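Search reviews
Type and press enter

Volholm Oda review: the little drum machine I can't stop switching on

I have owned four drum machines over the years and sold three of them within a season, so you can take it as a fair sign that the Volholm Oda has been plugged in every single night since it arrived in February. I bought mine with my own money from Kudlow, the music shop, who had one left on the shelf (it had a scuffed box, and I got a small amount off for that, which pleased me no end). I make slow, slightly wonky house music in a back bedroom, mostly late, mostly on headphones. Bear that in mind when I go on about things that a touring act wouldn't care about.

So, the basics. The Oda is a sample-based drum machine and sequencer with eight tracks, a row of 16 step buttons, one proper knob per track and a small screen that you can mostly ignore. It comes with 110 kits. A good half of those are the usual thuddy, clicky stuff you've heard on everything, and then the bank goes odd in the best way – there's a whole run of kits made out of what I'm fairly sure are kitchen noises, and a set of very soft hand drums that I've now used on every track I've started. You can load your own sounds too, by card or over USB, and it takes ordinary WAV files without any fuss about folders or names.

The thing I love most is the swing. Most machines give you one swing amount for the whole pattern and that's your lot. The Oda lets you set it for each track, so the hats can lean back while the kick stays dead straight, and once you've heard that on a plain four-to-the-floor pattern it's very hard to go back! I spent a whole evening with one kick, one hat and one clap, just nudging the clap about. Ridiculous fun.
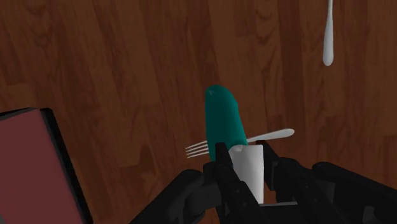
Can you use it without a computer?

Everything apart from updating the firmware can be done on the machine itself, and that includes trimming samples, chaining patterns into songs and recording straight from the line input.

I'd add that the trimming is nicer than I expected. You turn one knob for the start and another for the end, it plays the sound each time you let go, and there's a tiny fade put on for you so you don't get clicks. It isn't what I'd use to chop up a long break, but for grabbing a snare off a record it's quicker than opening the laptop.

The step buttons deserve a paragraph of their own. They're rubber, quite firm, with a short travel and a soft sort of bump at the bottom. They light up white for a hit and amber for a hit with something extra on it (a repeat, a pitch change, a chance setting). I can read a pattern in the dark. On my last machine every step was red no matter what, and I was forever pressing things to find out what they did.

Chance settings! I should say more about those. Any step can be told to play only some of the time, and there's a second setting that makes it play only if the step before it did. That sounds like a small thing on paper. In use it means that a bar of percussion can roll along for ten minutes and stay interesting, with little runs that come in as a group or don't come in at all. My favourite thing I've made this year is really just three tracks of that with a pad over the top.

Sound, then. The outputs are clean and fairly loud, and there's a filter on each track which goes from gentle to quite nasty in the last quarter of the knob. The overdrive on the main output is lovely up to about the middle and mush after that. The reverb is the weak spot. It's short, a bit metallic, and I've turned it off in every kit and put the whole thing through a Lelach spring pedal instead. If you don't have another reverb you may find it a bit of a let-down, though the delay is good enough that I've leaned on it more than I thought I would.

Other grumbles, to be fair to anyone saving up. The power supply has a short lead, so mine runs through an extension that I keep catching with my foot. There are only two pairs of outputs, so you have to decide early on which tracks you'll want apart from the rest. Saving is a two-button press, and it stops the sound for a blink, so don't do it in front of people. And the manual is 31 pages long with barely a word about MIDI, which I had to work out by trial and a certain amount of swearing.

Once I'd worked it out, MIDI was fine. It follows clock from my old sequencer with no drift I could hear over a twenty minute jam, and starts on the beat, every time. Each track can also send notes out, so you can have the Oda playing a synth with the same swing and the same chance settings as the drums. I've got a bassline going that way at the moment and it's the first bassline of mine that has ever sounded as though it belongs with the kick.
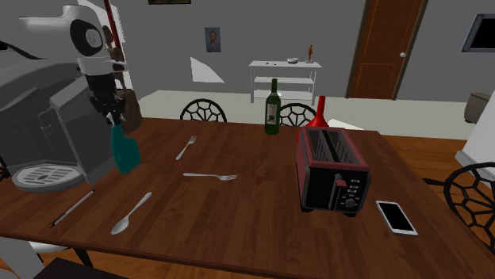
Piet_lowend: Agree with nearly all of this, but I think you're hard on the reverb. Turn the pre-delay right up and the tone right down and only send the claps to it, it sits really nicely behind a dry kick. Also worth knowing that holding the track button while you save stops the gap in the sound. Mine's been out to a few small gigs and hasn't missed a beat.

I've tried the claps trick since and I'll give you that one, it does suit them. The save tip works on mine as well, so cross that off the list of grumbles.

On price: it's 400 pounds new, and I've seen hardly any second-hand, so I can't tell you what they go for. There are cheaper boxes with more tracks, and there are dearer ones with a much better screen. If you mainly write in software and want something to carry your finished kits to a gig, I'd look at those first. If you like starting from a beat, with your hands, with the laptop shut, go and have a play on an Oda. Ask for kit 3 and turn the swing up on the hats.

Sound: 9 out of 10
Ease of use: 9 out of 10
Build: 8 out of 10
Reverb: 5 out of 10 (6 for claps)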